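Do we need a rehearsal if the ceremony is short?

Posted by Halima Igwe in Wedding Planning

We're getting married in May at the hall in Hilthorpe. The ceremony itself should run 16 minutes according to our celebrant, with two readings and no music apart from the walk in and the walk out. My partner's mum wants a full rehearsal on the Sunday before, but half the wedding party lives interstate and can't get there until the night before. Is it rude to skip it? The hall also charges $258 to open up outside our booking, which seems a lot for walking up and down an aisle.

Jummai Ekwueme
Not rude at all. We skipped ours and had nine people in the bridal party. What we did was meet in the car park at my aunt's place the evening before and go through the order twice: who walks with whom, which side they stand on, who holds the rings, who takes the flowers when the vows start. It took less time than ordering the pizza. The celebrant gave us a one-page running sheet and I'd ask yours for the same.

The only part that went wrong was the signing. Our witnesses didn't know when to come forward and one of them was sitting in the back row. Tell yours to sit near the front on the aisle, and bring your own pen for the register. Check with the celebrant first as ours would only accept a particular ink on the certificate.

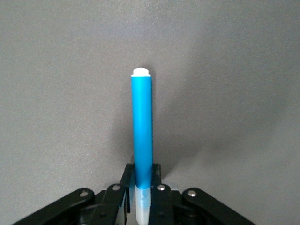 If his mum is set on it, ask whether she'd like to run the practice at her house. She may mostly want to know where she's sitting and when she walks in.

Miroslava Sokol
just pay the fee, you'll spend more than that on napkins

Binta Nnaji
Depends on the hall. Ask if you can get in early on the morning while the florist is setting up. Ours let us do that at no charge and we walked it through once in thongs and tracksuits. If you have little kids in the party I would definitely do one run in the room itself, as my nephew was fine at home and then refused to go past the third row.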